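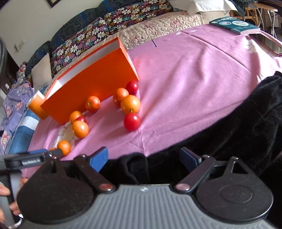
Fig. 1 – Tomatoes and citrus. One group ripens after picking, the other doesn't.

FOOD STORAGE AND HANDLING, session 4
Ripening after harvest
Notes typed up January 6, 2022, fast, so check spellings against the reader. Room is 194 next time.

Left over from last session: respiration. Picked fruit is still alive. Takes in oxygen, gives off carbon dioxide, water and heat. Warmer fruit breathes faster and wears out faster. That's most of storage in one line, know it for the test.

Two groups, learn the words:

Climacteric. Burst of respiration and ethylene at ripening, on the plant or off it. Tomato, banana, apple, pear, avocado, peach, mango.

Non-climacteric. No burst. Picked sour, stays sour. Orange, mandarin, lemon, grape, strawberry, cherry, pineapple.

Ethylene = a gas, a plant hormone. Ripe climacteric fruit makes it and it pushes the next fruit along. The paper bag trick is only this: bag holds the gas near the fruit. Closed plastic traps water too, then you get mold.
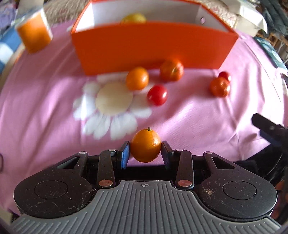 Adhiambo Swai asked why you can buy a mandarin with green patches that tastes perfectly sweet, if color is supposed to tell you when it's ripe.

Good question, went over time on it. Peel color and flesh ripeness are seperate things in citrus. Cool nights break down the green in the peel. Warm nights, peel can stay green over ripe flesh. Valencias can even go green again if left on the tree in warm weather. Packers sometimes use ethylene to take the green off (degreening) – changes the peel, does nothing for sugar. So with citrus go by weight in the hand and a taste. Color is a weak guide.

Tomatoes are the other way round. Color follows ripening pretty well. Stages: green, breaker, turning, pink, light red, red. Breaker = first bit of color at the blossom end. Pick from breaker on and it will finish indoors. Picked before it is mature, it may color up but flavor never gets there.

Chilling injury. Tropical and subtropical fruit only, plus tomato. Damage from cold ABOVE freezing. Tomato: mealy, blotchy, poor flavor. Banana: gray-brown skin. Lemon: pitting, brown spots between the segments. Often shows up only once the fruit is back in a warm room, so the store gets blamed for what the truck did.

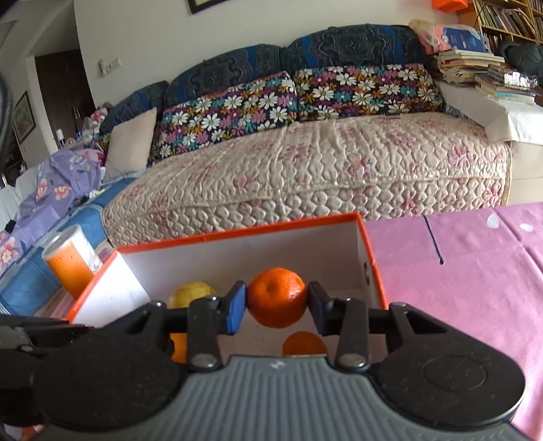

Practical list, copy this one:
Unripe tomatoes – counter, out of sun, stem scar down.
Fully ripe tomatoes – eat, or fridge for a few days, let warm up before serving.
Mandarins – fridge if keeping longer than a week. Loose skin dries out quickly.
Lemons – counter for a week, fridge after.
Check every box for soft ones. Green mold on citrus spreads by spores, so lift it out gently, don't shake it, and wipe the box.

Wax: citrus gets washed before sale, that takes off natural wax, packers put some back. Slows water loss. Too thick and the fruit can't breathe, off flavors.

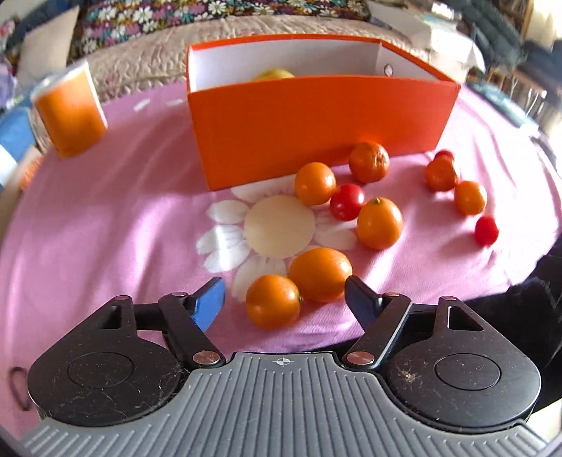 Shabani Kimaro said his family always stored apples and oranges in the same crate and the oranges never got any sweeter, so was the ethylene wasted on them?

More or less. Citrus does respond to ethylene – peel yellows, buttons (the little green stem ends) drop off, decay can get in there. No extra sugar. Keep them apart if you have the shelf space. Leafy greens and cucumbers mind it far more.

For next time: read the Brollgate handout, pages 2 to 11, skip the box on controled atmosphere, we do that in February. Bring one climacteric fruit, underripe, name on it in marker. Jeptoo Kaijage has the spare scales.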